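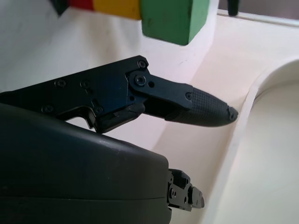
Selecting a Hand for the Two-Arm Station

During December the station was given over to a comparison of two multi-fingered hands, the Tumell and the Grendero. Both are sold for the same class of arm, and both are priced within reach of a small laboratory such as ours. Gervasio Urrutia prepared the mounting plates and the wiring. I wrote the controller settings and kept the log, from which this post is drawn.

The log holds 513 grasp attempts. Each attempt consisted of one approach, one closure and one lift to a height of 50 millimeters, followed by a hold of 2 seconds. A lift that ended in a drop before the hold was complete was entered as a failure. The operator was permitted to correct the wrist angle once per attempt.

Closing speed proved less important than we had assumed. The Tumell closes faster, but it reaches its final grip force with a small overshoot that pushes light objects sideways. The Grendero is slower and settles cleanly. Gervasio prefers the Tumell for its connectors, which can be released with one hand, and I accept that this matters when a hand must be removed several times in a morning.
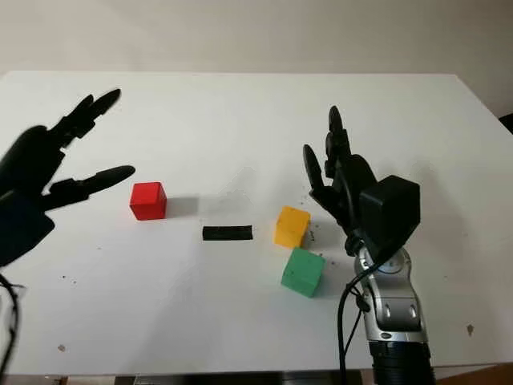 The choice of test objects deserves more attention than it usually receives. A hand that performs well on one shape may perform poorly on another, and a single average conceals the difference. We therefore recorded results separately by object. The red, yellow and green cubes are the easy items, as the fingers may approach them from nearly any side. The flat black bar is the demanding one: it lies so close to the white tabletop that the fingertips must come down almost to the surface before they can close. With the bar, 14 attempts were stopped by the force limit before closure began, and I have entered these in a column of their own.

The controller was the Manole unit already in use at the station, with the same limits applied to both arms. An earlier trial with the Gerna controller was set aside after its position readings drifted over the course of an afternoon. The supplier has replied with a firmware update, which has not yet been installed.

Two questions remain open. The first is fingertip wear, for which the present log is too short. The second is cable routing at the wrist, where a full rotation still requires more slack than I would like to leave. Gervasio has drawn a revised bracket, and the bar attempts will be repeated once it is fitted.

Aurel Dumitrescu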